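Tiditz Shelf Lighting Kit
Section 4: Planning and fitting lights under kitchen wall cupboards

Welcome to the good bit! By now you should have everything out of the box, checked against the parts sheet in Section 2, and you've read the safety page in Section 3 (if you skipped it, please go back, it's short). This section takes you from bare cupboard to working light. Most people manage it in an afternoon, and it makes a lovely difference to a kitchen, especially one where you've always had to chop onions in your own shadow.

This guide was revised by Kurniawati Raju on 22 February 2023 and covers the Tiditz kit with either the Omgate plug-in driver or the older Rangel driver. If yours is the Rangel, look out for the notes marked R.

4.1 Before you start

Spend ten minutes just looking at your worktop in the evening with the main light on. Stand where you normally stand to cook. Wherever your own shadow falls is where you want a strip, and it's often further forward than you'd expect.

You will need:
A pencil and a tape measure
Masking tape
A clean, lint-free cloth
Washing-up liquid and warm water
A small cross-head screwdriver
Sharp scissors

CAUTION: Do not plug in the driver until you reach step 8 of 4.3. The strips must never be lit while they are still wound on the reel, as they can overheat.

CAUTION: Keep the driver away from the sink and hob. A spot inside a cupboard, high up, is ideal.

4.2 Working out your layout

Corner kitchens are the most fun to light and also the ones we get most letters about. The trick is to treat each leg of the worktop as its own run and join the two with the bendy corner lead (the short one with a plug at both ends). Don't try to fold the strip itself round a corner. It will crease, and the crease will go dark sooner or later.

Make a quick sketch of your worktop from above. Mark the sockets, the hob, the sink and anything that lives on the worktop all the time, such as the kettle. Tall things that stay put will throw shadows of their own, so it's worth knowing where they are before you choose your line. 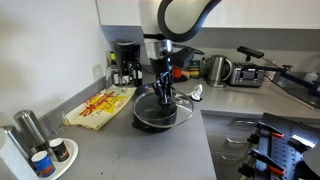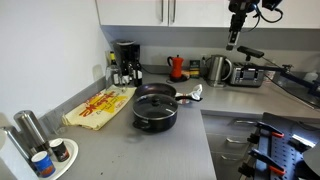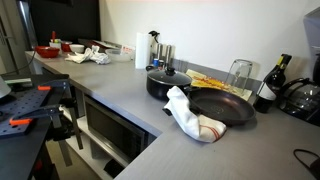 Grey worktop in a corner kitchen. The middle picture shows the flat undersides of the wall cupboards.

Now choose your line. You have two options:

Front line: the strip sits just behind the front lip of the cupboard. This gives the best light for cooking and is what we'd pick nearly every time.

Back line: the strip sits close to the wall. Softer and prettier, and it washes the wall with light, but your hands will be in shade. A shiny splashback will show every single lamp as a dot, so fit the frosted cover if you go this way.

Note: If your cupboards have no lip at the front, the strip may be visible when you sit down at a table across the room. Ask someone to hold a piece of strip in place while you sit and check. It saves a lot of peeling off later!

Note R: The Rangel driver can power no more than 4 strips. The Omgate driver can power 8.

4.3 Fitting the strips

1. Empty the worktop underneath and lay down an old towel. Dust and crumbs come down from under cupboards in quite amazing amounts.

2. Wash the underside with warm water and a drop of washing-up liquid. Cooking grease is the main cause of strips falling down, and it's sneaky stuff, so wash twice near the hob. Dry well and leave for an hour.

3. Measure your chosen line and mark it lightly in pencil at each end and at every join between cupboards.

4. Hold the strip up with masking tape along the whole line, without peeling the backing. Step back. Move it if you don't love it.

5. Cut the strip to length, only on the printed scissor marks. Cutting anywhere else will leave the last part dead, and we can't replace strips cut in the wrong place.

6. Peel the backing a hand's width at a time and press the strip up firmly as you go. Rub along it with the cloth, then fit a clip every few centimetres where the strip passes above steam.

7. Join the runs with the corner lead. The arrows on both plugs must point the same way. Push until you feel a click (it's a small click, so go slowly).

8. Plug the last lead into the driver, then the driver into the wall, and switch on. Enjoy the moment!

Note R: The Rangel driver takes up to five seconds to wake up the first time. It isn't faulty.

4.4 If something isn't right

Nothing lights: check the arrows on the corner lead, then the driver plug.

One run lights and the other doesn't: the corner lead isn't fully home. Switch off at the wall, unplug it and push it in again.

Lights flicker with the dimmer low: turn the dimmer up a little and set the lowest level again using the steps in Section 5.

Strip drooping: switch off, peel back the loose part, clean the cupboard again and use one of the spare sticky pads from the Mendmont bag.

CAUTION: Never open the driver. There are no parts inside that you can mend.

Continue to Section 5: Setting the dimmer and timer.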